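# Nornholm gooseneck desk lamp: common questions

**Which bulb does the lamp take?**
A screw-base bulb no stronger than the rating printed inside the socket. LED bulbs fit if the body clears the shade.

**Where is the switch?**
On the base. It is a black rocker. Older Neltthorpe lamps have the switch on the cord, and their parts are listed separately.

**The lamp tips over when the arm is extended. Is the base faulty?**
Usually no. The base is weighted for a shade held above it or slightly forward. Lower the arm and bring the shade back. If the lamp still tips, check that the felt pad is flat.

**How far can the gooseneck be bent?**
Into a wide curve in any direction. Do not fold it sharply next to the collar or the socket housing. Hold the arm at both ends while bending; do not pull on the shade.

**Can I lay the lamp on its side?**
Yes, for cleaning, bulb changes or packing. Unplug it first and let the bulb cool for 12 minutes.

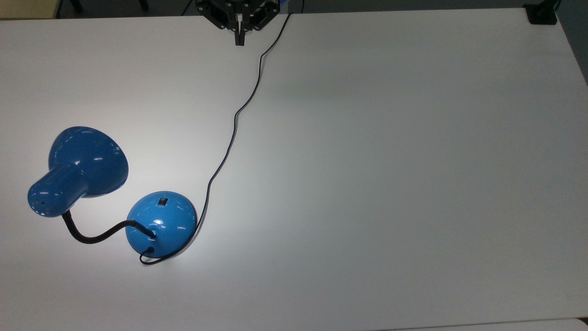 Use a soft surface if the finish matters, as gloss paint marks easily on grit. Coil the cord separately and do not wrap it around the arm.

**What removes fingerprints from the paint?**
A damp cloth with a drop of dish soap, then a dry one. Avoid scouring pads and solvents. Keep water out of the switch.

**Are replacement parts sold?**
Shades are part 996 and base pads are part 1604. The gooseneck is not sold separately.

Last revised 7 January 2018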